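Cleaning and Storing Sharpening Stones

Filed under: Workshop, Hand Tools

Water stones and oil stones are cleaned differently, and most of the damage seen on secondhand stones comes from mixing the two methods. Check which kind you have before doing anything else. A drop of water placed on a dry water stone soaks in within a few seconds. On a stone that has been used with oil, it beads up and stays there.

Never put oil on a water stone. It cannot be fully removed, and the stone will cut slowly from then on.

Cleaning a water stone

Rinse under running cold water and rub the face with a smaller stone of similar or finer grit. Gray streaks are metal left from the blade. They lift off with the slurry in a minute or two. Do not use dish soap on soft stones. Do not use hot water on any stone that is glued to a base.

Coarse stones can be scrubbed with a nylon brush. Fine stones should not be, as bristles carry grit from one stone to the next. Keep a separate brush for each if you brush at all.

Cleaning an oil stone

Flood the face with light mineral oil and wipe with a lint-free rag. Repeat until the rag comes away without gray on it. For a stone that has gone gummy with old oil, soak it overnight in mineral spirits in a lidded metal container, outdoors or in a ventilated shed. Wipe down and leave to air dry for a full day. Lay used rags flat outside to dry before disposal. Wadded rags that have held a drying oil such as linseed can catch fire without a spark.

Flattening

A stone that has dished in the middle will round over the edge of a plane iron. Draw a pencil grid on the face, then work it against wet-and-dry paper fixed to a piece of float glass. Use 150 grit for coarse stones. Stones of 600 and finer can be started on 300 and finished there. Stop when the last pencil line is gone, rinse, and break the four long edges with a few light strokes at 45 degrees. An edge left sharp will chip.

Flatten little and often. Under normal use, once every few sharpening sessions is enough for a medium stone. Soft finishing stones need it more frequently.

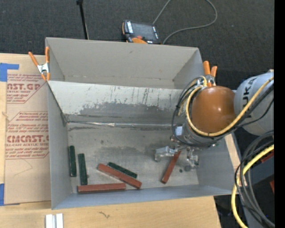

Crescencio Ocampo

Storage bins

Stones kept in a general tool drawer get chipped corners. A divided bin is better, with stones in one section and flattening plates and holders in the other. Rinse grit out of the bin before stones go back in. A coarse particle picked up on a fine stone will leave a scratch in the next blade, and finding the cause can take an afternoon.

Line the floor with a rubber drawer mat if the bin has a hard bottom. Felt holds water and should be avoided. Stand wet stones on their long edge, with a finger's width between them, so that both faces dry at the same rate. A stone dried flat on one face can warp or crack, particularly the soft clay-bonded types.

Stones soaked before use should dry for at least two days before going into any closed box. Mold on the binder shows first as dark specks near the corners. Wipe it off with a weak vinegar solution, rinse well, and dry again.

Freezing

A water stone with moisture in it will split if it freezes. In an unheated shop, bring the stones indoors before the first frost. I lost a good medium stone in January at the Sollville shop by leaving it in the soaking tub overnight. It came apart in three layers and was not worth gluing.

Oil stones are not affected, although the oil thickens and takes longer to float the metal off.

Marking

Write the grit on the end of each stone with a paint marker. Printed labels on the face wear away early, and many stones of different grit are the same color. Azucena Barajas uses notches filed in the wooden base, one for coarse and two for medium, which can be read with wet hands and survive better than paint.

Cracked stones

A stone broken cleanly in two can be rejoined with slow-setting epoxy. Dry it completely first, clamp lightly, scrape the squeeze-out before it hardens, and flatten the face after a full cure. Pieces too small to rejoin make useful slips for gouges. Shape them on the coarse paper to match the sweep of the tool.

See also: Truing a Bench Grinder Wheel; Stropping Compounds Compared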